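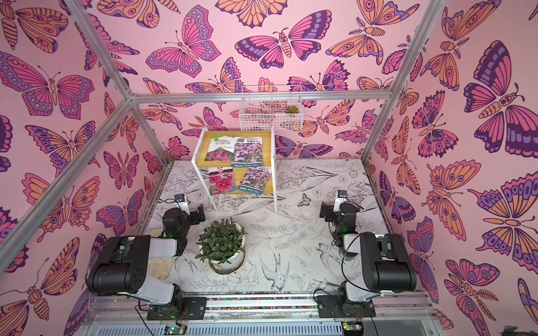
Wallpaper is a sheet material used to cover and decorate interior walls. It is usually sold in rolls and fixed with paste, although some modern types have an adhesive backing. Most wallpaper is printed with a repeating pattern, and plants, birds and insects have been among the most common subjects since the eighteenth century. This article deals mainly with patterns drawn from nature, their printing and their use in the home.

History

Printed papers were used in Europe from the sixteenth century, at first as small single sheets pasted to walls, ceilings and the insides of chests and cupboards. Early examples were printed in black from carved wood blocks and sometimes colored by hand or through a stencil. Later makers glued sheets together before printing, which allowed a pattern to run the full height of a room.

Hand-painted papers imported from China had a strong influence on European taste. They commonly showed flowering trees with birds and butterflies, and were often made as sets in which no two lengths were alike. European workshops copied the style, and it remained in fashion in large houses long after cheaper printed goods were widely sold.

Machine printing spread in the nineteenth century, together with the manufacture of paper in continuous lengths. Prices fell and wallpaper entered ordinary homes. Critics of the period complained that many machine-printed flowers were too lifelike, and argued that a wall should be treated as a flat surface. Designers associated with the Arts and Crafts movement answered with firmly outlined leaves, fruit and birds arranged in dense, flat patterns.

Insect patterns

Butterflies and moths suit repeating designs well. Their wings are symmetrical, they can be placed at any angle, and they may be enlarged far beyond life size. A pattern in which the motifs point in several directions is called a tossed pattern. It has no clear top or bottom, although each roll must still be hung the same way up for the joins to match.

Few designers have tried to show insects with scientific accuracy. Colors are generally chosen to suit the room, and features of several species may be combined in one figure. The Merncombe pattern, drawn by Bleddyn Parry for the firm of Declercq, was unusual in that each moth was based on a specimen in the designer's own collection. It was issued in March in a first printing of 3000 rolls and was later offered in a smaller scale for bedrooms and halls.

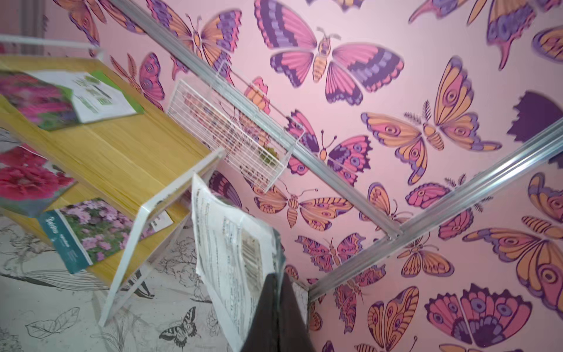
Large motifs call for more paper than small ones, as a greater length is lost in matching one strip to the next. The distance between one point in a design and the next identical point is known as the repeat. In a straight match the pattern meets at the same height on every strip. In a drop match each strip is lowered, usually by half of the repeat, so that the motifs form diagonal lines across the wall.

Line-drawn patterns

Papers printed in a single dark color on a pale ground descend from the earliest block-printed sheets. Flowers, stems and birds are drawn in outline with little or no shading. Such papers were once valued for their low cost, as only one block or roller had to be cut. They are now often used beside a strongly colored paper, where they provide a quieter surface. The Alness range, number 613 in the Declercq pattern books, belongs to this group.

Materials

Plain paper wallpapers take ink sharply but stretch when wet with paste, and must be left to soak for an even period before they are hung. Nonwoven papers contain a mixture of wood and synthetic fibers. They change little in size when damp, and the paste may be applied directly to the wall. Vinyl papers have a plastic surface that can be wiped clean and are widely used in kitchens and bathrooms. Drurex, a coated paper sold for schools and public buildings, is of the vinyl type.
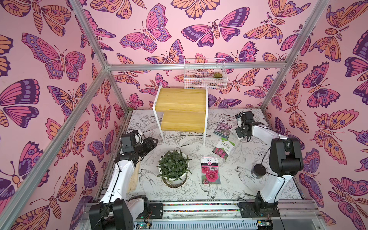 Care and preservation

Strong light is the main cause of fading in printed papers. Reds and pinks made with older dyes are especially weak in this respect. Dust should be removed with a soft, dry brush, working from the top of the wall downward. Water should not be used on a paper unless it is known to be washable.

Old papers are often found in layers, one pasted over another. Conservators separate the layers with steam or damp packs and record each one before it is stored. The Merncombe archive holds 200 lengths recovered in this way, of which 50 carry insect or bird designs. Its catalog was last revised on Jun 4, 2020.

See also

Block printing
Botanical illustration
Lining paper
Textile design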